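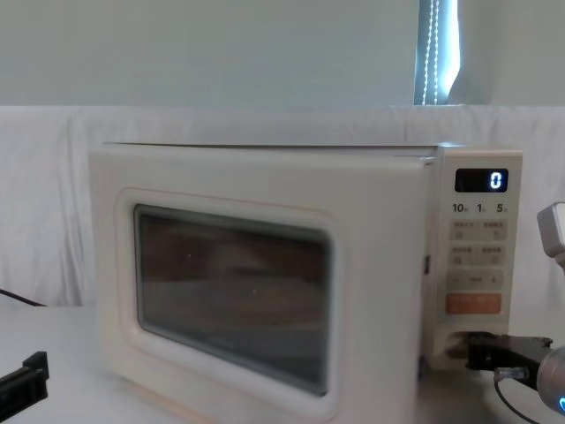 Microwave on a worktop next to the wall – how much gap does it need?

Posted in Kitchens and Appliances by Prasetyo Khoo

We have just moved into a rented flat in Pirkby and the kitchen is tiny. The only free stretch of worktop is between the fridge and an outside wall, and it is 61 cm wide. The microwave we want to put there is a plain countertop one. The manual went missing in the move and the letting agent hasn't been any help.

My questions are how much space I should leave at the back and sides, and whether I can run it from the same double socket as the kettle. The label on the back says 1465 W input. There is a shelf above the worktop as well, which I could take down if I have to, but the landlord would want it put back when we leave.

Tillska

Check whether your model's manual is on the maker's website first. The model number is normally on the same label as the wattage. Makers differ and theirs is the figure to go by.

If you can't find it, look for the vents. Some ovens blow out at the back, some at the side and a few at the top. As a general guide I would want 10 cm at the back and the same on any side with a vent, and 20 to 30 cm clear above. Don't store tea towels or cereal boxes on top.

On the socket – a UK double socket is usually rated for 13 A in total, and some will take a bit more. Your microwave draws a little over 6 A at that input. A 3 kW kettle is close to 13 A by itself. Both together for two minutes probably won't trip anything, but it does warm the socket up over time. I would put the kettle somewhere else. Don't use an extension lead for either of them. 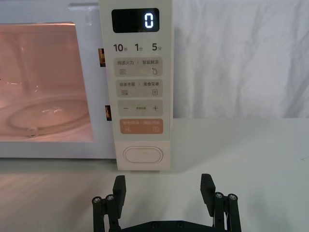

White countertop microwave with the oven light on.

Also check which way the door opens before you settle on a spot. Most are hinged on the left, so a wall on that side can stop the door going all the way back.

Naltville_Jan

Mine has been 2 cm from the wall for years, never had a problem.

Gebretsadik

I wouldn't copy the answer above. We had ours pushed right back under a shelf and it kept cutting out after 11 minutes when we used it for anything long. Moved the shelf up by 40 cm in June and it has been fine since. Ask the landlord in writing before you take yours down, and keep the screws in a labelled bag.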